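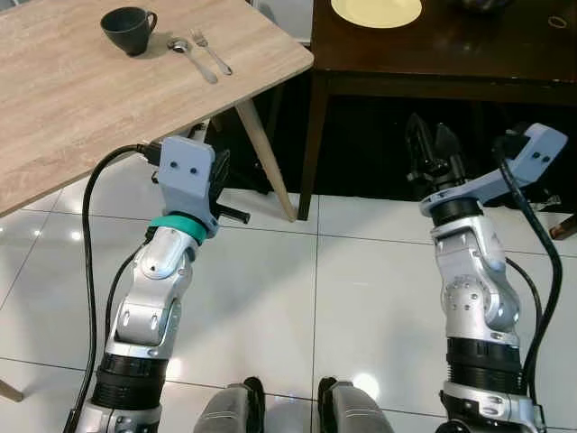 Qu'appelle-t-on la durée de réverbération d'un local ?
Le temps nécessaire pour que le niveau sonore décroisse de 60 décibels après l'arrêt de la source, exprimé en secondes et généralement donné par bande de fréquences.

Travaux d'étudiants | Acoustique du bâtiment
Publié le 11 février 2024 par Myfanwy Wynne
3 commentaires — 20 partages

Confort acoustique d'une salle de restauration collective : le cas du réfectoire Cadwaladr

Rapport de projet de deuxième année

1. Objet de l'étude

Le présent rapport rend compte du travail mené dans le cadre du module « Ambiances physiques ». Il porte sur le réfectoire du bâtiment Cadwaladr, situé sur le site de Rurside, dont le volume est de 600 mètres cubes. Les usagers de cette salle signalent depuis plusieurs années une gêne importante aux heures de service : conversations difficiles à suivre, fatigue en fin de repas, élévation progressive de la voix.

L'étude poursuit deux objectifs. Le premier est d'établir un diagnostic de la salle dans son état actuel. Le second est de proposer un traitement compatible avec les contraintes d'hygiène et d'entretien propres à la restauration. Les questions d'isolement vis-à-vis de l'extérieur et des locaux voisins ont été écartées du périmètre.

2. Rappels théoriques

Lorsqu'une source sonore émet dans un local fermé, l'auditeur reçoit d'abord le son direct, puis une succession de réflexions sur les parois, le plafond, le sol et le mobilier. Si ces surfaces absorbent peu, l'énergie se maintient longtemps et les syllabes se recouvrent. L'intelligibilité de la parole s'en trouve réduite.

La formule de Sabine relie la durée de réverbération T au volume V du local et à son aire d'absorption équivalente A, selon la relation T = 0,16 V / A. L'aire d'absorption s'obtient en sommant, pour chaque matériau, le produit de sa surface par son coefficient d'absorption. Cette relation suppose un champ diffus et une absorption répartie de manière assez homogène. Le réfectoire, de plan allongé et de hauteur constante, ne satisfait qu'imparfaitement à cette hypothèse ; les résultats du calcul ont donc été confrontés à des mesures.

Il convient également de mentionner l'effet Lombard. Dans un environnement bruyant, tout locuteur élève involontairement la voix pour rester audible. Ce phénomène, bien documenté, explique qu'un réfectoire mal traité devienne rapidement plus bruyant que ne le laisserait prévoir la seule addition des conversations.

3. Méthode

Les mesures ont été réalisées en salle vide de ses usagers, mobilier en place, selon la méthode du bruit interrompu. La source omnidirectionnelle a été placée successivement en deux positions, le microphone en six positions. La durée de réverbération a été extrapolée à partir d'une décroissance de 20 décibels, le bruit de fond de la ventilation ne permettant pas d'exploiter une dynamique plus étendue.

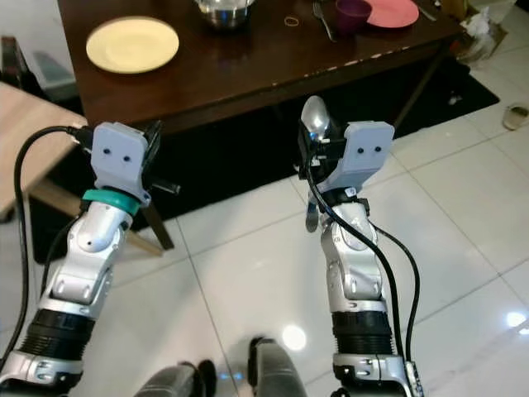 Les enregistrements ont ensuite été dépouillés par bandes d'octave, de 125 à 4 000 hertz. Une première série a dû être abandonnée en raison du fonctionnement intermittent d'un groupe frigorifique, dont la contribution perturbait la bande de 125 hertz. La seconde série, effectuée groupe arrêté, a seule été retenue.

Un questionnaire a par ailleurs été diffusé auprès des usagers du site. Il comportait huit questions fermées et un champ libre. Au total, 334 réponses exploitables ont été recueillies avant la clôture de l'enquête.

4. Résultats

La durée de réverbération moyenne, calculée sur les bandes de 500, 1 000 et 2 000 hertz, s'établit à 1,6 seconde. L'application de la formule de Sabine conduit à une aire d'absorption équivalente de 60 mètres carrés, valeur faible pour un local destiné à accueillir des conversations simultanées. L'écart entre positions de mesure reste limité, à l'exception du point situé près du passe-plat, où la décroissance présente une double pente. Ce comportement est attribué au couplage avec le volume de l'office.

Les réponses au questionnaire confirment le diagnostic. La difficulté à comprendre son voisin de table est le motif de gêne le plus souvent cité, devant les bruits de vaisselle et le raclement des chaises. Plusieurs répondants indiquent écourter leur repas ou choisir une place en bordure de salle. Dans le champ libre, la ventilation est rarement évoquée, alors qu'elle constitue la source dominante en dehors des heures de service.

5. Propositions de traitement

Trois solutions ont été comparées. La première consiste à poser un plafond suspendu absorbant sur la totalité de la surface. Elle est la plus efficace, mais suppose la dépose des luminaires et la fermeture de la salle pendant les travaux. La deuxième repose sur des baffles verticaux suspendus, dont les deux faces participent à l'absorption. La troisième se limite à un revêtement mural sur les deux petits côtés ; elle corrige l'écho entre parois parallèles sans modifier sensiblement la durée de réverbération.

La deuxième solution a été retenue pour l'étude détaillée. L'objectif fixé est de ramener la durée de réverbération à 0,8 seconde — soit un doublement de l'aire d'absorption équivalente. Le bureau d'études Evavton, consulté sur ce point, a recommandé de privilégier des éléments à surface lavable et de maintenir un dégagement suffisant autour des bouches de soufflage.

Des mesures complémentaires à faible coût sont également suggérées : patins sous les pieds de chaises, déplacement du chariot de dépose des plateaux vers l'office, étalement des horaires de service.

6. Limites et suites

Les coefficients d'absorption employés proviennent de tables générales et non d'essais sur les matériaux réellement en place. L'absorption due aux convives n'a pas été mesurée ; elle a seulement fait l'objet d'une estimation. Enfin, le modèle numérique établi avec le logiciel Conine n'a pu être calé que sur les bandes médianes, les basses fréquences présentant un écart persistant avec les mesures.

Une nouvelle campagne, en présence du public, est prévue au mois d'avril, sous réserve de l'accord du gestionnaire du site. Les relevés de niveau équivalent seront alors effectués sur toute la durée du service et joints en annexe à la version définitive du rapport.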